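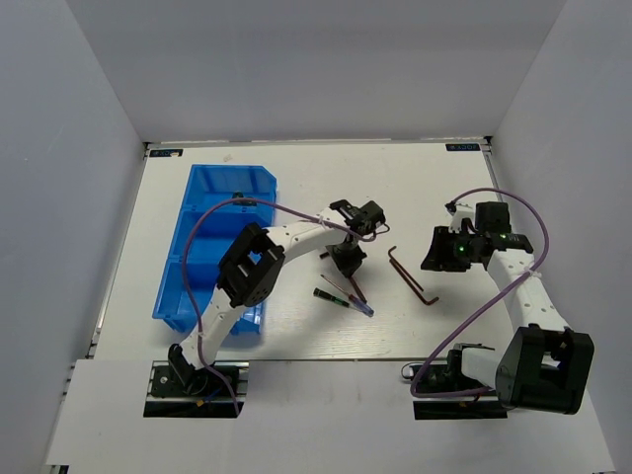
Two robot arms that sort hand tools have been running most evenings at the Tallatwood shared workshop since October, and the members who built the station say it will stay there for the winter.

The project is called Skanus. It was started by Kastriot Ivanov, who repairs bicycles for a living, and Fatos Živković, a retired electrician. Both of them pay the normal member fee of 30 dollars a month and do the work in their free time. The parts were bought by the members together, and a local hardware shop, Angelovski, gave the screwdrivers and hex keys for practice.

The task sounds simple. Small tools lie on a white table, and the arms must pick them up and put them into a blue bin with compartments. A person can do this without thinking. For the arms, a hex key is one of the most difficult things on the table, as it is thin and it turns easily when the fingers close on it. 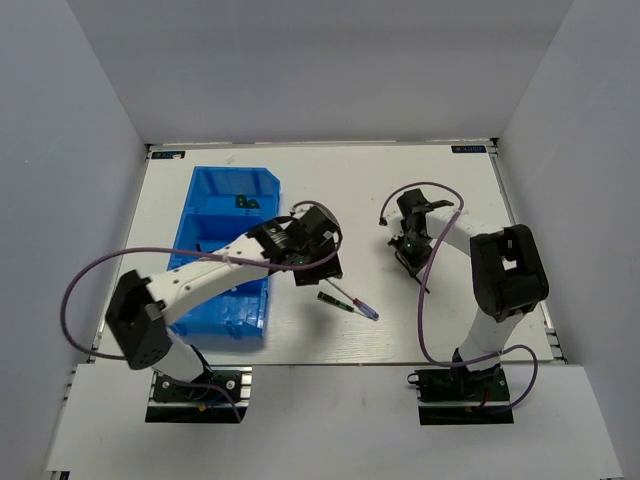

"With a screwdriver you have a handle, so there is something to hold," said Mr. Ivanov. "With the key, if you come down 2 millimeters too far to one side, you push it away and you must begin again."

The two men keep a paper notebook beside the station. In the first month they wrote down 101 tries with hex keys, and 46 of them ended with the key in the bin. Mr. Živković does not find this number bad. He said that the early tries were made with the table lamp in a wrong place, and that the results became better after the lamp was moved.

The cables also took a lot of time. They have to be long enough for the arms to reach the far side of the table, and in the beginning they often caught on the elbow joints. Now they go in wide loops along the arms. Mr. Živković has changed the way they are fixed several times, and he wants to do it once more before the end of the year. 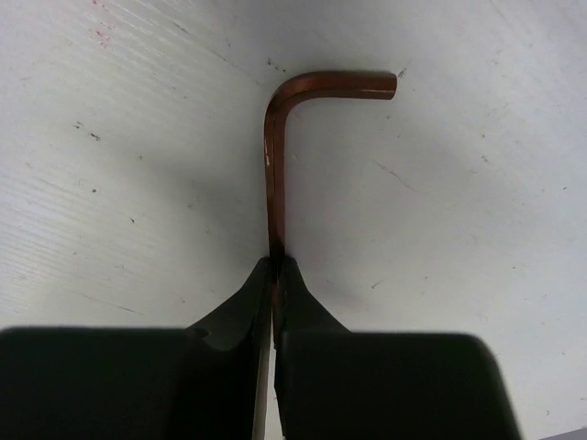

The next step is to let one arm pass a tool to the other. The program for this is being written by members of Hakum, a small computer club that meets in the same building, and a first version is expected after the holidays.

Members who want to try the station can ask at the front desk after 6 p.m. Long sleeves should be rolled up, and the workshop asks visitors not to put cups on the white table.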